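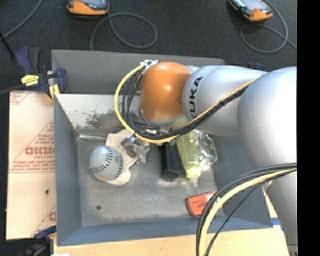
Ishbel Dunbar wants to know why on earth anybody would keep a metal bin when plastic ones are lighter, cheaper and come with lids. She wrote in after last month's item on kitchen drawers, and she wasn't shy about it. Metal bins are noisy, she says, they scratch the table, they're freezing to the touch in the garage in winter, and everything ends up in a heap at the bottom anyway.

Well, Ishbel, you got me on the noise. I dropped a handful of hinges into mine last night and the dog left the room. But I'm going to stick up for the gray metal bin, because I've been living out of a few of them since March and I've gotten very attached (my husband would say a little too attached).

First, the sloping sides. I used to think they were only there so the bins would stack, but they make a huge difference when you're digging around for something small. In a straight-sided box my hand blocks the light and I'm feeling around in the corners like I lost an earring. With sides that lean out I can see in from pretty much anywhere at the table, and things I push up the slope slide back down to where I can grab them. Try it with a shallow roasting pan next to a deep shoebox if you don't believe me!

Second, scuffs. A bin that's already worn and scratched is a bin you'll use. I bought a set of pretty white fabric baskets a couple of years ago for the mudroom and I spent so much energy keeping them clean that the actual junk piled up on the bench beside them. The metal ones came to me with marks all over, and I tossed a greasy bike pedal in on day one without a second thought. I did go over the rims with a piece of fine sandpaper, and I'd tell anyone to check for burrs before letting the kids near a secondhand one.

Now the heap. Ishbel's right that a heap is what you get if you treat the bin as a place where things live. I treat it as a place where things wait. Mine sits out on the table and it gets whatever turned up that week without a home: the odd battery, a cabinet knob, the key to something, one half of a tape dispenser. I keep it to a small assortment, small enough that I can see most of what's in there without stirring. Once I can't see the bottom anymore, it's time to sit down and sort.

My sort goes like this. I put an old towel on the table (there's your scratching problem, Ishbel, it costs nothing) and I take things out one at a time. I don't tip the bin over. I did that for years and it just makes a bigger, flatter heap and then somebody needs the table for dinner. One thing comes out, I decide on it, I get up and walk it to where it goes, and I come back. Yes, I know, all the organizing books say to make piles and do your walking at the end. My piles never got walked anywhere. They got moved to a chair.

If I can't say what something is in 5 seconds, it goes in the mystery jar. The mystery jar gets passed around when people come over, and you'd be surprised what they know. Timo Nolte took one look at a little bent bracket I'd been saving forever and told me it was from my own oven rack. It was, too.

I had a good rummage around Costance, the salvage place out past Dornent, when I was hunting for my last two bins, and I can report that they have plenty. They're in the back left under the window frames. The prices are on masking tape and nobody seemed to mind a bit of friendly haggling. Take a tape measure, and take the measurements of your shelf too, because I forgot mine and ended up with one that sticks out and catches me on the hip. The tall ones near the register look tempting but they're too deep for this, so save those for umbrellas or firewood.

A few of you have asked about liners. I tried felt in the bottom and it did quiet things down, but it collected every crumb and paper scrap and I was forever picking screws out of the fuzz. Cork was better. A rubber jar-opener mat, cut to fit, was best of all, and it rinses off in the sink. Skip newspaper. It slides.

For washing, warm water and dish soap, and dry it right away with a towel, getting into the seams. If you've got a sticker that won't budge, a little cooking oil left on for an hour will usually loosen it. Mine had the ghost of an old label on one end and I've decided I like it.

Labels, since we're there: I don't put one on the table bin. I had one that said MISC for a while and it seemed to give the whole family permission. The bins on the shelf do get labels, plain words in thick marker, facing out. LIGHT BULBS. TAPE AND STRING. PICTURE HANGING. I tried being clever with colors and I was the only one who could remember that green meant garden, and by summer I couldn't either.

So give it a go, even if you're a plastic person. Borrow a loaf pan from the kitchen and set it out on the table for a couple of weeks and see what lands in it. I'd love to hear what the strangest thing is, and if you have a mystery item, send me a note with the size and where you found it and I'll ask around. Ishbel, I'm saving you the bin that catches me on the hip, come by any afternoon after 3.

Next month I'm finally tackling the wrapping paper.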